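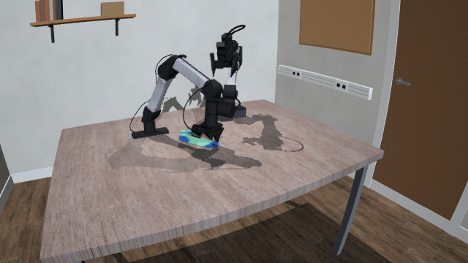 Treltik Bench Pair
Two-arm simulation package for household and light shop-floor tasks

Part of the Lomen task library
Item code: 1451
Licence: per seat, yearly
Status: In stock, download link sent by email
Page updated Tuesday, September 10, 2024

Overview

The Treltik Bench Pair is a software package for teams who want to try out chores on a two-arm setup before they spend money on hardware. It contains the arm and gripper models, a furnished room, the Sock Set and a runner that resets the room between attempts. Scenes can be lit from any direction, and the colour of walls, floors and fabrics can be changed from the settings file.

Most buyers ask us the same thing: can a machine do the laundry yet? Our answer is that it can do parts of it, in some rooms, with someone checking. Picking up a known item from a clear surface is within reach for many teams. Sorting a full basket, turning things right side out and matching pairs is a much harder job, and we don't sell this package as a solution to it.

What the Sock Set covers

Clothing is a common request from laundries and care homes, and socks are where most of them want to start. They're small, they turn up in odd places and they get lost. The Sock Set uses a plain shape with strong colour breaks so that a vision system has something to work with. The mint body, royal blue toe and heel and the two stripes at the cuff stay easy to tell apart on the wood floor, even with the gripper's shadow lying right next to the heel. Once your system can handle that, swap in the grey or brown version from the Staslow fabric pack, sold separately.

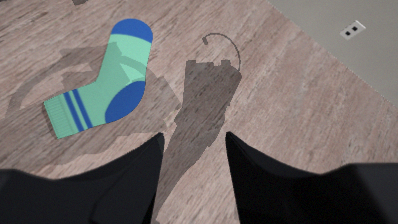 Viewpoints

Camera placement causes more trouble than any other setting, and our support desk spends a lot of time on it. A view from close behind the gripper is good for the last bit of travel, but the fingers take up a large share of the picture. With the sock lying between the open fingers, the right one can still hide the edge of the leg and part of the heel patch. If your system needs the whole outline before it chooses where to grip, add a second view from the side of the room. The package allows up to 8 cameras per scene.
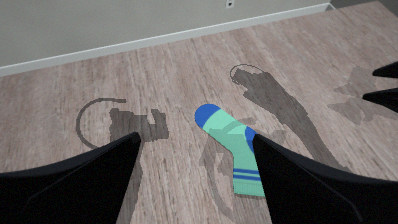 Arm positioning also takes some care. Shadows are left on by default. They can be switched off for early testing, but we suggest turning them back on before you rely on any results, as a real kitchen or workshop will have plenty of them.

What's included

Two arm models with grippers
One furnished room
Sock Set in mint and blue
Runner with 200 starting layouts
Printable setup guide
Email support for one year

Known limits

Fabric is simplified. The Sock Set won't bunch up or stretch the way a knitted sock does, so a good score should not be taken as proof that a system can fold laundry. Anything to do with folding needs the Heo cloth add-on, due in October.

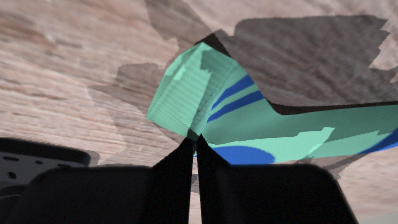
Sock Set, close view at the gripper tips, with ribbed cuff and stripes.

Ordering

Schools and public labs can apply for the reduced rate by writing to Yi-an Ra in sales. Technical questions go to Uldis Kivi. Please quote the item code and tell us which operating system you use. The full download is 412 megabytes.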